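Two-arm table build: gripper closes early on upright tubes, fine on the one lying down

Tadik
Posted in Shared Workshop Builds
4 replies hidden, 3 shown

I'm setting up a two-arm sorting table in a shared workshop. Both arms hang in from above, one on each side, with black grippers on the wrists. The job is to take a caulk tube from a clear container and lay it on the table, or take one off the table and stand it back in the container.

Picking up a tube that is lying down works. I come in across the body and the jaws close on it squarely. Picking one out of the container does not. The left arm comes down over the tube and closes before it reaches the body, so it catches the nozzle, and the tube swings when lifted. I have tried slowing the descent and it makes no difference. Grip force is set to 30 per cent.

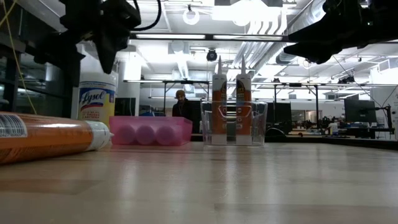

Table layout at the start of a run, both arms parked high.

The pink bin and the wipes canister are in the program as keep-out zones. I have not defined one for the clear container, as the gripper has to go into it. The tool offset was entered from the drawing and I have not measured it. Wrist cables are tied back at the top of each arm.

Is this a calibration problem, or do I need longer fingers?

Edit: the controller reports no fault when it closes early. It just treats the grasp as complete.

Doolan

Measure the tool offset before you print anything. Drawings give the distance to the flange face, and the adapter plate and finger pads are usually left out. On my build the difference was 22 mm, which would be enough to put you on the nozzle.

Procedure I use:

Fix a pointed pin to the table, clear of the containers.
Bring the closed fingertips to the pin from straight above and record the position.
Tilt the wrist and touch the same pin again. Repeat from several directions.
Let the controller solve for the tool centre. If yours can't do that, adjust the offset by hand until the tips stay on the pin while the wrist rotates.
Do the other arm separately. Don't copy the value across, even if the grippers are the same model.

Then check where your grasp height is taken from. If the program finds the highest point of the object and closes a fixed distance below it, a tube lying down will work and an upright one won't, as the highest point is the tip of the nozzle. You need to add the nozzle length to the drop for upright tubes. I keep two grasp entries per object, one for each orientation, and pick between them on measured height.

A slower descent won't change either of these.

Ulum

get longer fingers. had the same thing with silicone tubes, went to 124 mm fingers and haven't looked at it since

Bernex

Agree with Doolan on the order of work. Longer fingers will hide an offset error for a while, then you will hit the bottom of the container with it.

Two more items. The tubes stand upright with a gap between them, and you need to know whether the open jaw fits into that gap. Measure it at the labels with the tubes pushed to their worst positions. If it is tight, turn the wrist 90 degrees so the jaws close along the gap instead of across it, or put a divider in the container so the spacing is fixed. I used a piece of coreflute cut to size.

Also, clear plastic reads badly on most depth cameras. If you are using one, take the container position from a fixed jig on the table and don't rely on the sensor to find the rim. Two strips of aluminium angle screwed down at one corner are sufficient.

Leave the grip force at its present value until the height is right. Changing both at once will make the results hard to read.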